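Caring for an Oiled Wood Table Without Losing Your Weekend

Posted in Kitchen & Dining

My aunt gave us her old dining table when she moved to Cimcombe, along with a page of handwritten instructions and the kind of look you give someone who is taking your dog. I lost the page inside a week. What follows is what I have pieced together since, mostly by doing the wrong thing first.

Find out what finish you have

Most of the advice you read is for either oiled wood or varnished wood, and it rarely says which. Put a drop of water somewhere unimportant and go do something else. If it is still beading when you come back, the top is sealed and you can skip most of this page. If it has sunk in and left a darker spot, welcome to the club. The spot will fade by dinner.

Daily wiping

A damp cloth, wrung out until your wrists complain, then a dry one. That is the entire routine. Dish soap is fine once in a while, a few drops in a bowl of warm water. Spray cleaners that promise a lemon shine mostly deliver a film, and the film collects toast crumbs like it's getting paid.

Do not use the green side of the sponge. I know it's right there.

White rings

A white ring is moisture caught in the finish, and it is less serious than it looks at eleven at night with guests in the next room. Give it a day. If it's still around, lay a clean cotton dishcloth over it and pass a warm iron across, no steam, a few seconds at a time. Lift and look every time. Hina Hayat from down the street swears by mayonnaise left on overnight. I have tried it, and the ring did go, but then you own a table that smells like a deli.

Black rings

These are another matter. Black means the water got into the wood and met some iron or tannin on the way. Sanding is the honest fix, with the grain, starting at 240 grit if the mark is shallow. Sand a wider patch than you think you need or you'll end up with a dip that every pea on earth will find.

Oiling

Twice a year for us, once in July and once whenever the top starts to look thirsty. Use whatever oil was on there before if you can find out. A 470 ml can has lasted us ages, and the lid has been glued shut for most of them.

1. Clear the table completely. Moving the fruit bowl from one end to the other as you go does not count, and I have the sticky ring to prove it.

2. Wipe it down and let it dry for 4 hours, longer if it's muggy out.

3. Rub on a thin coat with a lint-free rag. Old T-shirts work well, old towels leave fuzz you will be finding until you die.

4. Wait fifteen minutes, then wipe off everything that hasn't soaked in. Skipping this gives you a tacky table, and your sleeves will remember.

5. Leave it overnight, and put a second coat on if it still looks patchy in daylight.

Lay the oily rags flat outside to dry before you throw them out. Balled up in a trash can they can heat up and catch fire by themselves.

Plates, mats and other grit

Scratches on our table come from the bottoms of dishes far more than from knives. Run a finger around the unglazed foot of a plate and you'll feel why. Lift dishes, don't slide them, and rub any rough foot with fine wet sandpaper before it goes on bare wood.

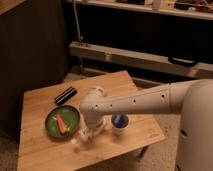
Sun and the mystery rectangle

Light wood changes color in sunlight, and it does it everywhere except under the placemat you never move. Shift things around every couple of weeks. If you already have a pale rectangle, take everything off and let the sun catch it up. Ours took most of a summer.

Wobbles

Check the floor before you blame the table. Turn it a quarter of the way around, and if the wobble goes somewhere else, it's your floor. If it stays with the same leg, tighten the bolts underneath, then stick a felt pad on the short one. Folded cardboard works too, and in our house it worked for 2 years.

Comments

Dalal Khalaf: The iron trick got rid of a ring from my mother's teapot. Does it work on veneer?

Reply: Go very gently, low heat, and stop if you see any lifting. The glue under veneer doesn't enjoy ironing any more than I do.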